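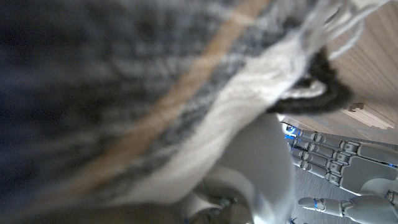 Lend It Before You Need To

By Afshin Parsa

My mother lent things the way other people wave. A cake pan, a ladder, her good winter coat (twice, to the same cousin, who kept it until March both times), and once a whole set of dining chairs that went up the street one by one on the shoulders of the neighbor's boys. I grew up thinking every house had a few things in it that belonged to somebody else, and I was well into my twenties before I met a family who owned everything under their own roof. I remember feeling a little sorry for them.

I've been turning this over since our block started talking about joining Fitach, the service that rents out household tools by the day. It's a perfectly nice service and I don't hold anything against it. You pay your deposit, you pick up your drill, you bring it back by six. But my street has 154 houses on it, and I would bet my lunch that there are 100 drills in them already, most of them asleep in a drawer under the takeout menus.

What we've lost is the asking. It's awkward to knock on a door and say you need a thing, and I think the awkwardness does us some good. When I borrowed a carpet cleaner from the couple at the corner, I stayed an hour and heard all about their daughter's move to Brurnuser, and I came home with the machine and half a lemon cake. The carpet didn't get done until the next day. I can't see that an app would have sent me home with cake.

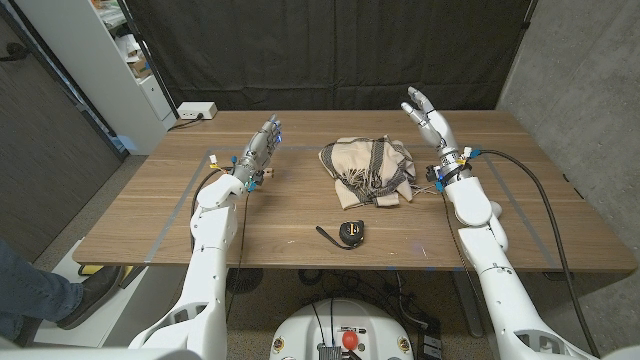
A wooden table with a dark curtain behind it.

People tell me things come back broken, and sure, sometimes they do. I have a blanket that came home with a hole you could put your fist through, and I was sore about it for a good while. Then the borrower's husband fixed our gate without being asked, and somewhere in there we got even – or stopped keeping track, which suits me better. A rental contract would have charged him for the blanket and left my gate hanging.

So my suggestion is a small one. Before you sign up for anything, lend something out this week, something you'd miss a little. Put your name on it with masking tape if you're nervous. I've got a 560-page cookbook out with a family on Dirar Lane right now, and if they're reading this, there's no hurry, though I would like it before the plums come in.

June 19, 2026

More Opinion
The Case for a Longer Lunch
Why I Still Write Down Phone Numbers
Leave the Porch Light On
What the Fröhlich Bakery Taught Me About Waiting in Line

Contact us | Letters to the editor | Copyright 2026 | Back to top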